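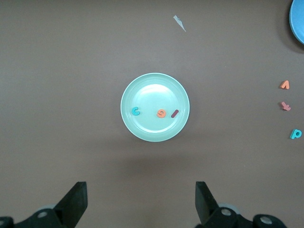

Vasow – Poste de collecte de démonstrations pour la manipulation d'objets
Référence : VSW-27
Distribué par Rulleo

Présentation
Vasow est un poste de table destiné à l'enregistrement d'épisodes de manipulation pour l'apprentissage par imitation. L'opérateur guide le bras à l'aide d'un bras maître, et le logiciel enregistre les images, les positions articulaires et l'ouverture de la pince sur une base de temps commune. Le poste est livré réglé. Il faut prévoir une table stable, une prise secteur et un ordinateur sous Linux.

Caméra de poignet
La caméra est fixée près de la pince et reste solidaire de celle-ci pendant tout l'épisode. Les extrémités des doigts restent dans le champ, ce qui permet au modèle de situer l'objet par rapport à la prise. Le support se règle en inclinaison au moyen d'une vis ; un repère gravé permet de retrouver la position d'origine après démontage. Une seconde caméra, fixe, peut être ajoutée en option.

Pince
Pince parallèle à deux doigts noirs mats, à pointe anguleuse. Les doigts sont remplaçables. Pour les pièces souples et peu épaisses, comme les lettres en mousse, nous conseillons de limiter la force de serrage dans le fichier de configuration avant la première session.

Jeu de tâches « Lettres et assiettes »
Ce jeu accompagne le poste. Il comprend des lettres en mousse de plusieurs couleurs, des assiettes de couleurs différentes et les fiches de consigne. La tâche de base consiste à saisir une lettre et à la déposer dans l'assiette indiquée. Les lettres peuvent se trouver sur la table ou déjà dans une assiette, couchées ou tournées dans n'importe quel sens. La fiche précise la lettre et la couleur de l'assiette d'arrivée, par exemple « mettre le p turquoise dans l'assiette vert menthe ».

La disposition de départ est modifiée à chaque épisode. L'opérateur évite de redresser les lettres à la main entre deux prises et laisse une partie des assiettes hors du champ de la caméra de poignet lorsque la fiche le demande.

Jeu de données fourni
Épisodes enregistrés : 3 465
Épisodes retenus après relecture : 3 288
Consignes différentes : 27
Langues des consignes : français et espagnol

Les épisodes écartés sont livrés dans un dossier séparé, avec le motif du rejet (prise manquée, mauvaise lettre, enregistrement interrompu). Certains clients s'en servent pour entraîner un détecteur d'échec. Le protocole de relecture a été rédigé par Lorena Quezada et figure en annexe du manuel.

Logiciel Wiseo
Wiseo pilote l'enregistrement et la relecture. Une pédale démarre et arrête l'épisode, une seconde le marque comme échoué. À la relecture, les images du poignet défilent en regard de la courbe d'ouverture de la pince, et l'on peut rogner le début ou la fin sans toucher au fichier d'origine. L'export se fait par épisode ou par lot. La licence couvre 2 postes ; les mises à jour sont comprises la première année.

Contenu de la livraison
Bras suiveur avec pince et caméra de poignet
Bras maître
Alimentation et câbles
Deux pédales
Jeu « Lettres et assiettes »
Doigts de rechange (une paire)
Manuel imprimé en français

Options
Caméra fixe sur potence
Plateau Rivadeneira, surface mate, pour limiter les reflets
Jeu de lettres supplémentaire
Journée de formation sur site, assurée par Maximiliano Maldonado

Disponibilité
Les commandes reçues avant le 4 janvier sont expédiées dans le courant du mois. Devis sur demande auprès de Rulleo, en indiquant le nombre de postes et les options souhaitées. Les doigts de rechange et les lettres peuvent être commandés séparément.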